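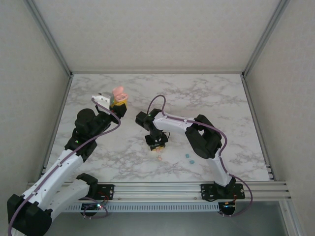 Water main work to close part of Keder Street until June

Drastton city utilities

DRASTTON – Crews will begin replacing the water main under Keder Street in March, and two blocks of the street will be closed to through traffic until the work is finished in June, the city utilities department said.

The project covers 1,741 feet of pipe between the Lai Avenue intersection and the railroad crossing. The existing main is cast iron and has broken four times in the past two winters. The most recent break flooded the basement of the former shoe store at Lai and Keder and left the upper end of the street without water overnight.

The new pipe is ductile iron and will be 12 inches across. The old one is 8 inches. The department said the larger size will improve pressure on the hill north of the crossing, where residents have complained of weak showers and slow-filling washing machines, mostly in the early evening.

In all, 2,275 customers are served by the Keder Street main and the smaller lines that branch off it. Most will notice nothing except the traffic. Homes and businesses directly on the two closed blocks will be put on a temporary line that runs above ground along the curb, and each will lose water for part of one day when its service is moved to the new main.

Notices for those shutoffs will be hung on front doors two days ahead. Apartment tenants will get a notice on the building's main entrance and should not expect one on each unit door. Shutoffs are planned between 9 a.m. and 3 p.m.

After water comes back on, the department asks customers to run the cold tap in the bathtub for ten minutes before using water anywhere else in the house. The water may be cloudy or slightly brown at first. Faucet screens can catch grit and may need to be unscrewed and rinsed. Customers with a water softener should set it to bypass before the shutoff and leave it there until the water runs clear.

Detours and parking

Northbound traffic will be sent left on Lai Avenue and then right on Zamska Road, rejoining Keder Street past the railroad crossing. Southbound traffic will follow the same route in reverse. Trucks over 10 tons are not allowed on Zamska Road and will have to stay on the county highway.

The stop sign on Zamska Road at Mill Lane will be changed to an all-way stop while the detour is in use. The city said it will decide in the summer whether to keep it that way. Residents of Mill Lane asked for an all-way stop there several years ago and were told that traffic was too light to call for one.

People who live on the closed blocks can still reach their driveways from the nearest open end, except on days when the trench is directly in front. On those days they may park on either side of Lai Avenue without a permit. A copy of the door notice left on the dashboard will be enough to avoid a ticket.

Street parking on the east side of Zamska Road will be removed for the length of the detour. The west side is not affected.

The sidewalk on the west side of Keder Street will stay open the whole time. The east sidewalk will be closed one block at a time. Children who walk to the elementary school from the east side will have a crossing guard at Lai Avenue in the morning and again at dismissal.

Trash, mail and buses

Trash and recycling will be picked up on the usual day, but earlier. Carts on the closed blocks need to be out by 6 a.m. and should be placed on the west side of the street, with house numbers marked on them. Carts missed in the first week will be collected the next morning. Yard waste pickup, which starts in April, will follow the same rule.

Mail delivery will not change. Package carriers have been given the closure dates, and customers expecting something heavy may want to arrange pickup.

The crosstown bus will use the detour. The stops at Keder and Lai and at the old post office will be out of service, and a temporary stop will be set up on Zamska Road across from the laundromat. The temporary stop has no shelter. The schedule stays the same for now, although riders should allow a few extra minutes in the afternoon.

Businesses on the closed blocks will remain open. Signs listing them by name will be placed at both ends of the work area. The city will also let them put one sandwich board each on Lai Avenue, which is normally not permitted. The hardware store plans to move its spring plant sale to the lot behind the building, which can be entered from the alley. The bakery will open at its regular hour of 5:30 a.m. and will take phone orders for pickup at the alley door.

Cost

The work will be paid for from the water fund, with part of the money coming from a state loan the city took out last year. The department said it does not plan to raise the water rate this year to cover it. The base charge went up last fall, and another increase is set to come up for discussion when next year's budget is drawn up.

Owners are responsible for the pipe that runs from the curb valve to the house. Where crews find a lead or galvanized service line, the city will replace the part under the street and tell the owner what the rest is made of. Owners who want to replace their side at the same time can use the city's contractor at the contract price and pay it off on their water bill over four years without interest. The form has to be turned in before crews reach the property. Forms are at the utilities window in city hall and at the front desk of the library.

Records show that most houses on the closed blocks were connected before the city kept track of pipe material, so the department does not know how many lead lines it will find. Residents can check for themselves where the pipe comes through the basement wall. Lead is dull gray, soft enough to scratch with a key, and shows silver where it is scratched. Galvanized pipe is also gray but hard, and a magnet will stick to it.

Schedule

Work will start at the Lai Avenue end and move north. Hours will be 7 a.m. to 5 p.m. on weekdays. Saturday work is allowed under the contract if rain puts the job behind, but not before 8 a.m. The section next to the railroad crossing needs a flagger from the railroad and will be done last.

The trench will be filled and covered with temporary pavement as each part is finished. Drivers should expect a rough surface through the summer. The full width of the street will be repaved in September, when the ground has had time to settle, and that will mean another closure lasting four days.

Several street trees on the east side will have their roots trimmed. Two maples near the crossing are too close to the trench and will be taken down. The parks department will plant replacements in the fall.

Questions about shutoffs should go to the utilities window, which is open from 8 a.m. to 4:30 p.m. For a leak or loss of water after hours, call the city's emergency line, printed on the back of the water bill. A map of the detour is posted in the city hall lobby.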